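Subject: Re: pad check before each session, wording for section 3
From: Eusebio Echevarría
Date: Monday, February 4, 2019

Yevhen Koval wrote:
> Section 3 still says "inspect pads regularly". Regularly means
> nothing. Ultard people read it as once a week, Henriques as
> once a shift. Can we put a number in?
> Also nothing on soft goods — bedding, wrapped items etc.

Yes to a number. Suggest: pads looked at before first pick, then every 300 picks, replaced at 900 whatever they look like. Varkberg already works to this I think, will check.

Soft goods — new para, draft:

3.4 On a bed or other soft surface, open the jaws fully before coming down. Approach slowly. Do not press an item into the mattress to get a grip. Small wrapped items one at a time, boxes with the lid shut.

3.5 Where two grippers are used, only one moves in over the items. The other waits to the side, jaws clear of teh cloth.

Layout I had in mind for 3.4, shut box with the small clay packets in front of it:
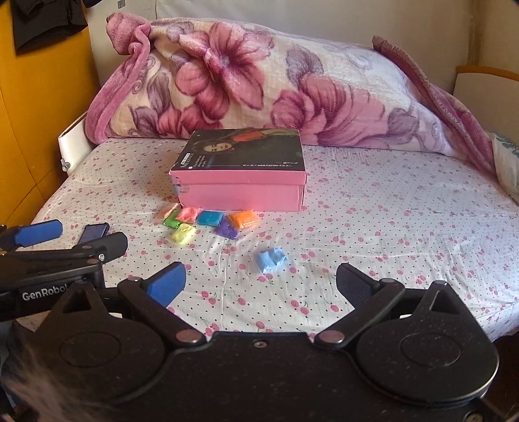

Wolton asks if 300 is per gripper or per pair, and says that if it's per pair their log sheets will all need redoing.

Per gripper. Will add that. Comments on 3.5 too please, its a bit thin and I'm away most of the week.

Eusebio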